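Hakidton Cricket Board > League Talk > Sunday Division
Thread: Season predictions, who wins the thing?

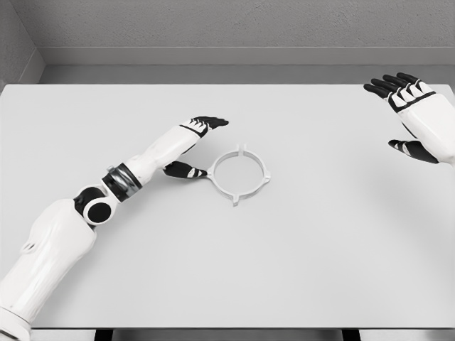
Started by Byung-chul Yeo
8 Feb 2018, 7:42 pm

Fixtures are up. Opening round is Skernport at home to us, on the pitch with the drain cover at deep midwicket, so pack a spare ball. Eight teams, everybody plays everybody twice, top four go to the knockouts in August.

My table, for you to laugh at later:

1. Skernport
2. Hakidton
3. Leston
4. Berisha Mills

Skernport lose their opener to a new job but they still have both spinners, and nobody in this league has played spin well since the club was founded in 1891. Leston fourth or third depending on whether their captain remembers to bowl himself. I have us second because I have to share a van with these people.

----
drainpipe_dave
Posts: 295

Second? We were bowled out for 61 by Leston last season, and 3 of those were overthrows. I was there. I was 14 of the 61 and I still bring it up at weddings.

Leston to win it. They have the only proper opening bowler in the division and they practice in the winter, which I consider cheating.

----
short_leg_sue

Leston practice indoors on a mat. Then they come out in April on wet grass and look like they've been dropped off at the wrong address. They lost their first two last year and spent the rest of the season chasing.

Skernport for me, and I don't think it's close. Berisha Mills won't make the four. They'll have seven men by June.

----
millsman

Berisha Mills here, hello. We had eleven for every game but one last year, and in that one we had ten and still beat Hakidton.

Also Skernport's spinners are great at Skernport. Come to our place, where the boundary is about as far as you can throw a shoe, and they go for plenty. One of them asked for his sweater back after two overs.

----
Byung-chul Yeo

The ten-man game was rain-affected.

----
millsman

It rained on us too.

----
drainpipe_dave
Posts: 296

Sue, you pick Skernport every year. You picked them the year they finished sixth.

----
short_leg_sue

They had the best run rate of any team that finished sixth. I stand by it.

Who keeps wicket for you lot now? If it's Dave again I'm moving Hakidton down to seventh.

----
drainpipe_dave
Posts: 297

I have been asked to "be available."

----
two_slips_and_a_prayer

Scorer's view, for what it's worth. Whoever gets the toss in the knockouts wins. Both semis and the final last season went to the side batting first, because by the evening the sun sits right over the bowler's arm at the Hakidton end and you might as well bat with a bag on your head. Never mind spin. Find a captain who can call heads.

Can we also settle the tie-break? The fixture sheet says head-to-head, then run rate. The league rules still say most wins, and those two gave different answers for fourth place last time.

----
Byung-chul Yeo

Going by the fixture sheet unless the league says otherwise. I've emailed them. I emailed them last year as well, so expect a reply shortly after the final.

Predictions stay open until the first ball. Top four in order, please, and no editing your post afterward, Dave.

----
millsman

Berisha Mills, Skernport, Leston, Hakidton.

----
short_leg_sue

Skernport, Leston, Hakidton, anyone but Berisha Mills.

----
drainpipe_dave
Posts: 298

Leston, Skernport, Berisha Mills, us. Sorry, Byung-chul. I'll get the bus.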